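Product Review: Pavlow 400 Height-Adjustable Workbench
Published by the Clakar Centre for Workplace Equipment, 2021-07-24

Summary

The Pavlow 400 is a crank-operated workbench sold in Australia through the distributor Namboodiri. The Centre purchased two units in April for its shared workshop, one in the standard width and one in the long version. Both were used daily for 14 weeks by staff of differing heights, seated and standing. The bench is recommended for light assembly, sorting and repair work. It is not recommended for heavy vice work.

Assembly

The bench arrives in two cartons. The instructions are printed on a single folded sheet and are legible, although the diagram for the crossbar shows the left-hand bracket reversed. Installers should dry-fit the crossbar before tightening any bolts. The hex key supplied rounded off on the second unit and was replaced with a workshop tool. Organisations ordering in quantity should allow for two people per bench, as the top cannot be safely turned over by one.

Work Surface

The top is finished in a matt grey coating that resisted glue, marker ink and machine oil during the review period. Methylated spirits left a faint bloom near the front edge, which remained after cleaning. The front edge is rounded and comfortable for the forearms. The rear edge has no lip, and small screws regularly rolled off the back until a strip of aluminium angle was fitted. A factory-supplied lip would be a worthwhile addition at this price.

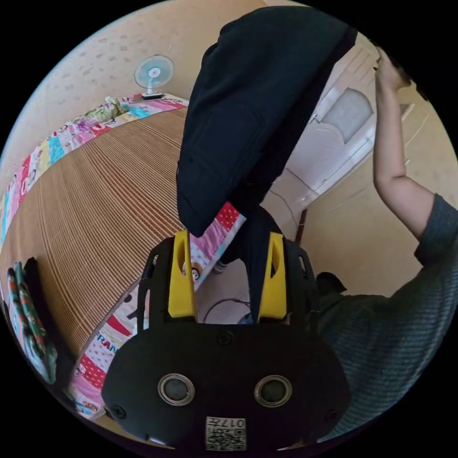 Height Adjustment

The crank folds away under the right-hand side and cannot be moved to the left. Travel is smooth when the load is centred. With a toolbox at one end, the mechanism became noticeably stiff in the upper part of its range. At full height the standard bench remained steady for soldering and handwriting. The long version swayed under filing, and the optional Cliteo brace kit reduced the movement without removing it.

Price and Support

The standard bench was purchased for $2000 including delivery to a metropolitan address. The brace kit is sold separately. Namboodiri supplied a replacement foot at no charge after one was found cracked in the carton. Spare cranks are listed in the catalogue but were out of stock at the time of writing.

Rating: 4 out of 5 (standard), 3 out of 5 (long)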